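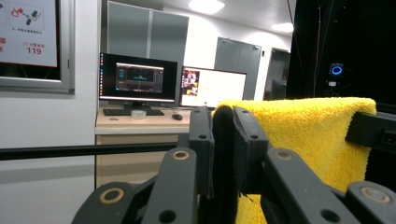 Part-time housekeeper, Zidstead

Trerkar runs short-stay flats for visiting hospital staff and families of patients. We are looking for a part-time housekeeper to join the team at our Zidstead building from February.

The work
You will clean flats between stays, change beds, restock kitchens and report anything broken or missing. Shared stairs and the laundry room are done once a week on a rota. Most flats have one bedroom. You will work in a pair for the first month and mostly alone after that.

Cloths are sorted by colour and the chart is on the store room door. Please read it before your first shift.

Hours and pay
20 hours a week over 5 mornings, starting at 8.30. Pay is almost £700 a month before tax, paid on the last working day. Extra shifts come up in summer and are offered to current staff first.

What we ask for
Some cleaning experience, paid or at home. You should be able to manage stairs, as there is no lift in the rear block. A driving licence is not needed. We provide tunics and gloves but you will need your own flat shoes.

How to apply
Send a short letter with two referees to So-ying Kuo, Trerkar, Room 203, Liao House, Zidstead. Forms are also at the front desk. Applications close on 7/2/19. Interviews will be held with Yen-ting Mok the week after, and travel costs within the county can be claimed back with a ticket or receipt.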